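Grain Mill Tips: Keeping a Small Mill Running Sweet

I've had my Grona mill in the back kitchen long enough to have made every mistake you can make with one, so this is the page I wish I'd had at the start. Updated 1st June with the bit on gummed-up stones, which so many of you asked for!
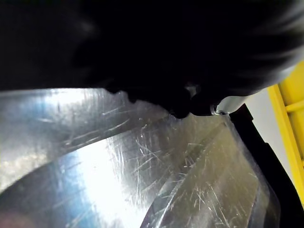 By Veronica Jitaru

First thing, check your grain. If it's even a little damp the stones will glaze over, and then you're in for a long afternoon. I bite a kernel before I mill (yes, really). It should snap. If it squashes, spread the lot on a tray somewhere airy overnight and try again.

Second, start the motor before you pour anything in. My Draren, the one I had before, used to jam every single time I forgot, and I forgot a lot. Start it up with the stones apart, bring them together until you hear a light ticking, back off a hair, then pour.
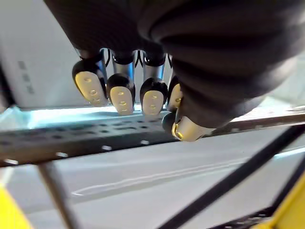 Once it's going, feed it slowly and don't keep fiddling with the setting. I do 200 grams of wheat at a time for bread and let the flour cool with the lid off. Warm flour in a closed jar sweats, and you'll find clumps in it by morning.

Now, gummed stones. Run a cup of dry white rice through on the coarsest setting, then another one a bit finer. The rice flour comes out grayish, so toss it. If that doesn't do it, unplug the mill, lift the top stone off and go at the grooves with a stiff dry brush. No water, please! Kwabena Osei wrote to me that he uses an old toothbrush for the corners, and I've been doing the same ever since.

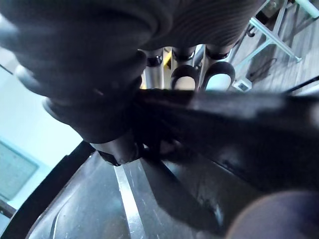

Three upright tubes, side by side.

Oily things like flax and sesame don't belong in a stone mill at all. I keep a cheap blade grinder for those, and it lives on the shelf next to the oats.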